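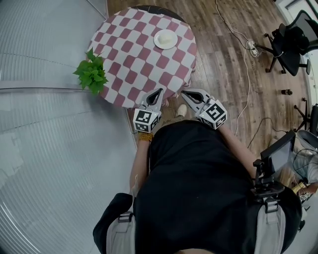
How Does a Robot Learn to Pick Up a Bun?

Picking up a bun looks easy. You see it, you reach for it, you close your fingers and you lift. You have done it so many times that you don't think about any of the steps.

A robot has to be given every one of those steps by software. Software is the set of instructions that a computer follows. A robot arm without software is just metal, motors and wire.

For a long time, people wrote the instructions out one by one. Move the arm forward. Stop. Open the fingers. Move down. Close the fingers. This works well in a factory, where each part arrives in the same spot every time. It works badly at a dinner table. Move the plate to the other side and the robot closes its fingers on air.

So the programmers at Sethi, a small company in the town of Skakham, do it another way. They let the software learn from people. A person holds a gripper in each hand and does the job the way a robot would have to do it. A gripper is a tool with two jaws that open and close. The computer records how the grippers move, and later the software studies the recordings.

What are the black and white squares for?

Each gripper carries a white cube with blocky black patterns on its sides. The patterns are called markers. They look a little like the square codes you scan with a phone, but they are simpler.

A camera sends the computer a picture made of tiny colored dots called pixels. A program looks through the pixels for a square with a pattern it knows. When it finds one, it measures the shape. A square that looks small is far away. A square that looks squashed on one side is tilted. From this the program can work out where the cube is and which way it is turned. The gripper is fixed to the cube, so now the computer knows where the gripper is too.

You can try this at home. Draw a square on a card and hold it straight in front of you. Now turn the card slowly to one side. The square gets narrower, and your brain tells you the card is turning. The program does the same thing with numbers.

Finding things in camera pictures is called perception. It is the first big job of the software.

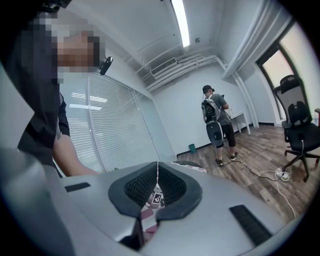

Why can't the robot just copy one recording?

Because things are never in quite the same place twice. If the robot copied one recording exactly, it would reach for the spot where the bun was that day. The software needs many recordings, so that it can learn how the movement should change when the bun moves. Hervé Picard, who writes the learning program at Sethi, began with 18 recordings of one task. The robot missed more often than it got it right. With 200 recordings it did much better.

Planning and control

After perception comes planning. The software chooses a path for the gripper to follow. A good path doesn't knock over a glass on the way to the bread. The planner checks its path for bumps before the arm moves at all, and if it finds one, it tries a different path.

Then comes control. The control program sends orders to the motors and checks what happened. Did the arm go as far as it was told to? If it stopped a little short, the next order fixes that. Sethi's control program checks 100 times every second, so each fix can be very small.

Checking the recordings

Some recordings are no use. A hand may get in front of a marker, so the camera loses it for a moment. Sandrine Lefèvre wrote a tool that plays each recording back and draws a red line wherever a marker went missing. In August, the tool found 43 recordings with long red lines, and those were left out.

Words to know

Gripper: a tool with jaws that can hold things.
Marker: a printed pattern that a computer can find easily.
Perception: working out what is where.
Planning: choosing how to move.
Control: making the motors do it, and checking that they did.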